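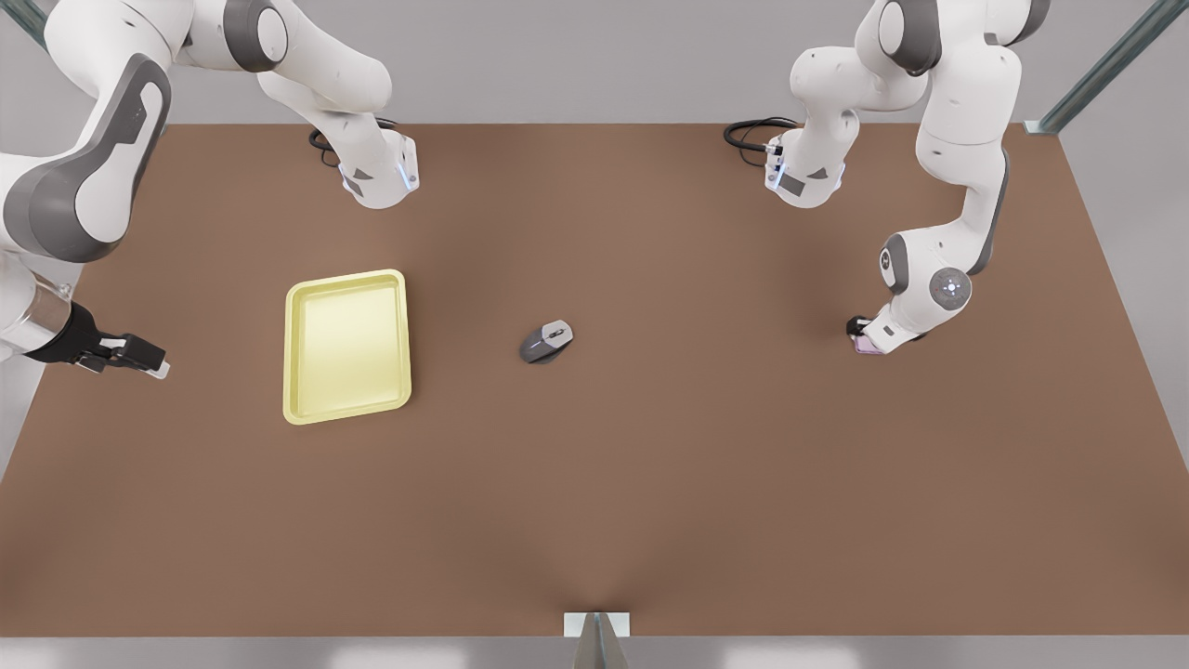

Brown tabletop with a yellow tray and a gray mouse

How do I get rings off a secondhand desk without stripping it?

undby_attic
25 Jun 2024

Hi all! I finally have a real desk – a big old Brodberg I hauled home in March from the flea market in Trosarness. I love it to bits. The top is solid wood with what the seller called an oil finish, and it has a bunch of pale cup rings on the left side, plus one dark one near the back. I can't feel any of them with a fingernail. I really don't want to sand the whole thing (it's huge, and I live in an apartment with no balcony). Is there something gentler I can try first? And what do you all put under plants and mugs afterward?

Bouvier_bench

Oh, you are going to have fun with this one! Pale rings are the good kind. They usually mean moisture got into the finish and didn't reach the wood. First check that it really is oil: put a drop of water somewhere hidden and leave it ten minutes. If it darkens the wood a little, you probably have a thin or worn oil finish. If it just sits there in a bead, it could be wax or varnish, so go slower.

For the pale rings, rub in a little plain mineral oil with a soft cloth, leave it overnight and wipe it off. Mine were half gone by morning and I did a little dance in the kitchen. Do it a second time if you need to. The dark ring is a different story – that's often water that has reached the wood, sometimes with a bit of metal in it. Oxalic acid will lift it, but wear gloves, read the label and expect to touch up the color around it.

Afterward, give the whole top a thin coat of whatever finish it has. Spread any oily rags out flat outdoors or soak them in water before you toss them, they can catch fire in a heap.

plankfan349

mayonnaise. seriously. leave it on an hour, wipe off. worked on my grandma's table

teaandsawdust

Mayo is mostly oil, so it's the same idea as above but smellier! I'd leave the dark ring alone, it's near the back and a lamp will cover it. For mugs I use cork coasters, and plants go on a tray with a lip. Check under it now and then, water gets trapped there and you'll be back here with a new ring.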